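How a Robot Lab Decides What to Buy

A robot costs a lot of money, but the robot is only one line on the shopping list. Before a lab can teach a robot to pick up a cup, somebody has to sit down and work out everything else the robot will need.

At a small lab called Prisora, that person is Chiến Lại. He does not build robots. He plans what to buy, when to buy it, and how to make the money last until the end of the year. His plan for the year is called a budget. A budget is a list of what you have to spend and what you want to spend it on.

You may have made a budget yourself. If you get an allowance and you want a game and a birthday present for your sister, you have to decide what comes first. Chiến does the same thing with bigger numbers.

Step 1: Ask what the robot has to do

Kvido Beneš works with the robots every day. In August he told Chiến what his team wanted to teach next: picking up ordinary kitchen things and putting them down in the right spot.

That told Chiến a lot. Kitchen things come in many shapes. A mug has a handle. A lid has a knob. Glass is hard for many cameras, because they see what is behind it as well as the glass itself. The team would need things to practice with, a table to work on, and a way to mark out places on the table.

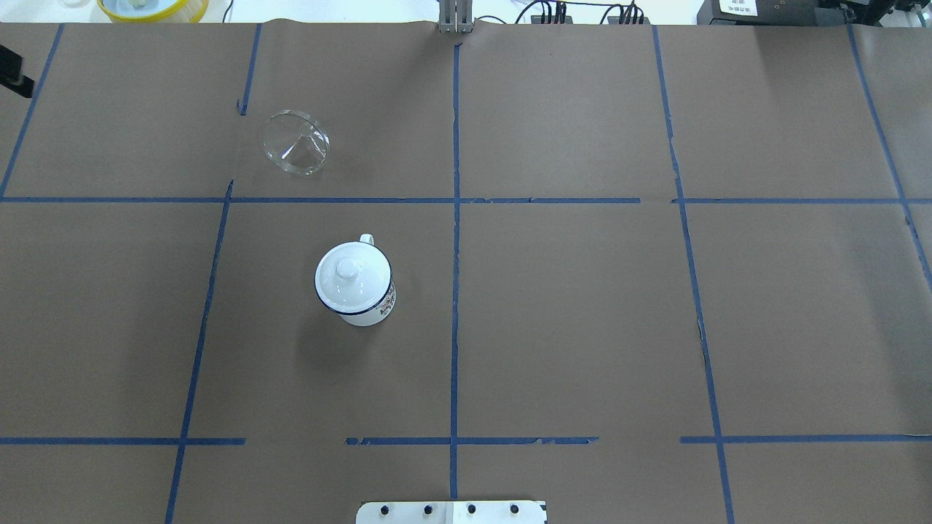
Marking out places matters more than you might think. Suppose Kvido asks the robot to move something to the next square. Everyone in the lab has to agree where that square begins and ends. Then they can try the same job again tomorrow and see if the robot has gotten any better.

Step 2: Sort the list

Chiến sorts everything into two groups.

The first group is things you buy once and keep for years. Robot arms, cameras, tables and computers go here. Grown-ups call this equipment.

The second group is things that get used up. Tape, paper, screws, cleaning cloths and batteries go here. These are called supplies. Each one is cheap, but you buy them again and again, so they have to be in the budget too.

Some things are hard to sort. A glass lid could last ten years or be dropped on the first morning. Chiến puts breakable things with the supplies.

Step 3: Compare prices

The team needed a new gripper, the part at the end of the arm that holds things. Chiến asked two companies for a price. A price that a company writes down and promises to keep for a while is called a quote.

Vatent asked for $2,255. That included delivery and a spare set of fingers.

Nodberg asked for less, but the spare fingers were $474 extra and delivery was $233. Chiến added it all up before he compared the two. Nodberg's total came out higher.

He also asked how long each company would take to send new parts if something broke. A robot that is waiting for a part can't do any work.

Step 4: Look for places to save

Not everything has to be the expensive kind. A company called Lacroix sells tabletops with a grid already printed on them. They are neat and the lines are very straight. Chiến asked Kvido if the team needed one.

Kvido said no. They were still changing the size of the squares, and a printed grid can't be changed. Painter's tape can be pulled up and put down somewhere else.

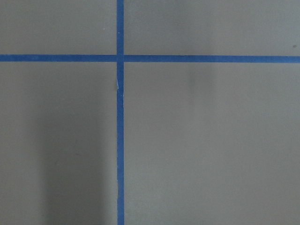 Tape has its own costs. It tears, its edges fray, and a person has to spend time putting it down. Time counts in a budget too, even though you can't put it in a shopping cart. Chiến wrote down a few minutes of work each time the lines are replaced. If the team settles on one size of square, he will look at the Lacroix tabletop again.

Step 5: Keep some money back

Chiến never spends the whole budget at the start of the year. He keeps part of it for surprises. A cable can wear out. A camera can stop working. The team might find that it needs a different kind of gripper for thin things.

Words to know

Budget: a plan for spending money.
Equipment: things you buy once and use for a long time.
Supplies: things that get used up and have to be bought again.
Quote: a price a company gives you before you buy.
Gripper: the part of a robot that grabs and holds.

Try it yourself

Pick a job for a robot in your home, such as setting the table. Write down everything it would need, including things to practice with. Mark each one E for equipment or S for supplies. Then ask a grown-up to help you look up the prices, and add in delivery.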